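How to Plan a Night in the Desert Without Overpacking

I've done this trip four times now and I still learn something every April.

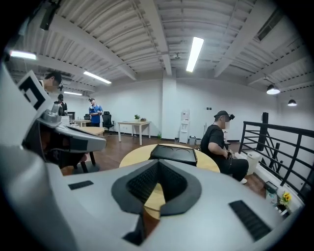
Francine Paquette wrote in to ask whether you can get by with one big water container per person, or if it's better to split it up. She'd been told both, and her group leaves in two weeks.

Split it, Francine! I carry mine in several smaller bottles, spread between two bags. If a cap works loose on a bumpy track (it happened to me on the way out of Tondlow, all over my sleeping bag), you lose one bottle and keep going. So let's start there, with water, and then do the rest.

Step 1: Work out your water

Ask the outfitter how much they bring for the group and what it covers. Some include cooking and tea, some only drinking. Then add your own on top. I put a packet of salty crackers in with the bottles, since I never feel like eating a proper lunch when it's hot.

Step 2: Pick your route before you pick your camp

I know everybody wants the photo from the top of the highest dune, but look at the track first. The Setetetti road is fine in a normal car for the first 53 km, and after that you want a driver who knows the sand. Last year we paid 300 for the car and driver, split between the four of us, and it was money well spent – we got stuck once and he had us out before I'd found my other shoe.

Ask your driver to let the tires down before the soft section and to carry a pump. Ask nicely, and ask the day before.

Step 3: Pack for two seasons

The afternoon will cook you and the night will surprise you. My list:

Loose long-sleeved shirt, light color
Wool hat and a real jacket
Scarf for the wind (a cheap cotton one is fine)
Closed shoes, plus sandals for camp
Headlamp and spare batteries
Sunscreen and lip balm
A zip bag for your phone

I use an old Stesport jacket that's too warm for anything else I do all year. Sand gets into every zipper, so leave the fancy camera bag at home if you love it.

Step 4: Choose your spot in daylight

Get there with at least an hour of sun left. You want firm, flat ground a bit above the low places, and away from dry channels, where water can come through fast if it rains upstream. Put the tent door away from the wind. Then shake out your shoes in the morning, every time, even if you're half asleep.

Erzsébet Kerekes, who I shared a tent with on my first trip, buries her tent pegs sideways in the sand with a bag of sand on top. I copied her and haven't chased a tent since.

Step 5: Tell someone where you are

Leave your route and your return time with a person at home. Phone signal dropped out for us 30 minutes past the last village, and it didn't come back until the next afternoon.

I'll add my notes on food when I've typed them up. The short version is bring more bread than you think.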